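13/03/2019

Notebook, upstairs bedroom (the one we all call Lirnulo, after the sticker that used to be on its door)

Bin liner day. I know how that sounds, but we have been putting off the bedroom for ages in favour of the kitchen and the wash-up area, and the housekeeping guide has a great big hole where "emptying the bedroom bin" should be. So I took the morning over it and I'm writing it up before I forget which liner was which.

Stuff used: the round bin that lives in there, one roll of the black Cleto liners, one roll of the thinner Willems ones, the kitchen scales (sorry Caroline, I did wipe them down), and a sack of clean dry rubbish from the store cupboard. The rubbish was paper towels, packaging, a few yoghurt pots and the insides of a dead cushion. No food waste today — I learnt that lesson in the other room and I can still smell it if I think about it.

First go. Pulled the old liner by the rim, all the way round, a bit at a time. Comes away nicely if you're patient. If you yank one side the whole bin tips and you chase it over the carpet, which I did, twice. Carpet is worse than lino for this, the base sort of catches on the pile and then goes all at once. Foot against the bottom of the bin cures it. Oduor says use a knee but he has younger knees than me.

Second go. Willems liner, 400 g of rubbish in it, no trouble at all. Tied it, lifted it, walked it to the landing and back. Same liner with the cushion stuffing added and the neck wouldn't close, so I had to take some out and squash the rest down. The thin ones also cling to themselves dreadfully when new. I spent longer trying to find the open end than I did on everything else put together! Rubbing the edge between damp fingers works. Blowing on it doesn't, whatever Declan tells you.

Third go. Cleto liner. Much nicer to open, stiffer, stays where you fold it. Goes over the rim with plenty to spare, and I folded the spare down the outside. I think this is the one for the guide. My only grumble is that there's so much of it that you can hardly see the bin afterwards, and Anjana has already told me it looks like a bin wearing a coat. Fair enough. We could try a size down.

The other thing I kept getting wrong was air. You push the liner in, it looks lovely, and there's a great cushion of air under it, so the first thing you drop in just sits near the top. Run a hand round between the plastic and the bin wall and let it out, then press the bottom down, then fold the rim. Doing the rim first traps the air and you have to start again. I'd like that in the guide in capital letters.

Then there's where things go, which we've argued about since the last walk-round. I want the bin out by the skirting board with clear carpet on both sides, so whoever is changing the bed can reach it without climbing over anything, and the full sack well away from the bed, along by the wall to the left. Tried it that way and left it to look at over a cup of tea.
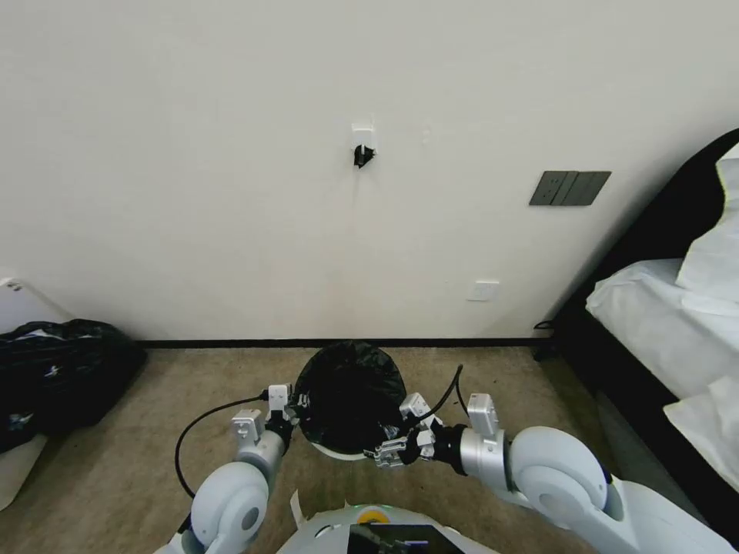 Sanne Kramer has written in the margin that the sack shouldn't be put down on carpet at all, full stop, and that if it has to wait anywhere it should wait on the landing where the floor can be mopped. She'd also have the new liner in before the old sack leaves the room, so that nobody comes along with a tissue and drops it into a bare bin.

I agree with the second bit completely and it's going in. On the first bit I'm torn. She's right about leaks, and with real rubbish I'd be nervous too. But the landing is narrow and the laundry trolley comes through there, and a sack at ankle height at the top of the stairs gives me the horrors. Could we put a tray down? There's a boot tray in the porch doing nothing. I'll ask Caroline whether it's spoken for.

Order I've ended up with, for the guide:

Old liner off the rim, all the way round, foot on the base.
Squash down, twist, tie.
Lift straight up, don't drag it over the edge.
Sack to its waiting place (see argument).
Look in the bottom of the bin. Wipe if needed, and let it dry.
New liner in, air out, rim folded.
Bin back where it was.
Sack out to the yard when you next go down, and not later than that.

I timed the whole lot once, at an ordinary pace with the Cleto liner, and got 70 seconds up to the point where the bin goes back. Declan reckons he can beat that. He is welcome to, provided he does the wipe.

Question for everybody: do we do the bin before or after the bed? I've always done it first, so it's out of the way. Anjana does it last because there's always a bit of fluff or a hair or a label that turns up when the sheets come off, and then it goes into the old sack and not the nice clean liner. Having thought about it I suspect she's got the better of me there. The pillow wants to be off the floor while any of this is going on, either way, so it can stay up at the headboard end until the bed gets done.

Still to do
Try the Cleto in the next size down. There are 21 left on the present roll, so no rush to order.
Ask about the boot tray.
Repeat with something heavier and lumpier. Old magazines? The Damus catalogues in the store cupboard could finally earn their keep.
Check the tie holds overnight. I've knotted one of the Willems ones and hung it on the back of the store cupboard door — please don't use it, don't cut it down, and Declan, please don't poke it.
Scales back to the kitchen. They're on the windowsill by the kettle for now.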